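Jarthorpe presenta un programa para enseñar a los robots las tareas menudas de cada día, con las manos por delante

Jarthorpe, 4 de junio de 2020. Hay trabajos que todos hemos hecho alguna vez sin pensar demasiado, como deshacer el nudo de una cuerda, y que a un robot le siguen costando muchísimo. A esos trabajos, humildes y algo latosos, dedica Breneck su nuevo programa de aprendizaje por demostración, que hoy tenemos la alegría de presentar después de 16 meses de preparación (¡y de bastante paciencia!).

El programa, bautizado Dulard, reúne dos maneras de enseñar. En la primera, una persona hace la tarea con sus propias manos y queda grabada desde su punto de vista; en la segunda, un operador guía a distancia los brazos del robot y repite con ellos el mismo trabajo, a su ritmo y con las correcciones que hagan falta. La colección cuenta ya con 2.000 demostraciones de 34 tareas distintas, y 400 de ellas están dedicadas a cuerdas, cables y otros objetos blandos que cambian de forma en cuanto se los toca.

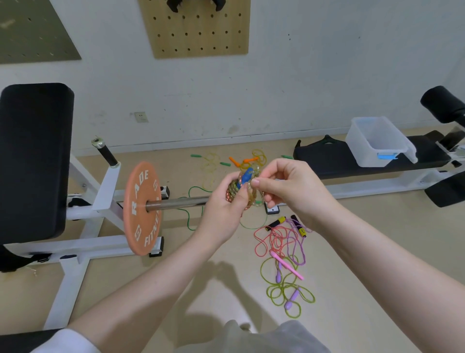
Dos manos trabajan en el nudo de una cuerda de saltar translúcida, en una pequeña sala de gimnasio.

«Una caja se deja agarrar casi siempre igual, pero una cuerda enredada es diferente cada vez, y la persona que la desenreda va decidiendo con los dedos por dónde seguir», explica Naa Quartey, responsable del programa. «Nos interesa mucho ese tanteo, con sus dudas y sus vueltas atrás, y por eso pedimos a quienes participan que trabajen como lo harían en su casa, sin prisa y sin esconder los tropiezos.»

Las sesiones a distancia se realizan con los puestos de mando cedidos por De Graaf, que acompaña el proyecto desde sus comienzos y a cuyo equipo agradecemos de corazón tantas tardes de ajustes.

Breneck tiene previsto abrir la colección a universidades y talleres de formación en diciembre, junto con una guía en español para quienes quieran grabar sus propias demostraciones. Los centros interesados pueden escribir desde hoy a la oficina de Breneck en Jarthorpe.

Contacto de prensa: Naa Quartey, programa Dulard, Breneck.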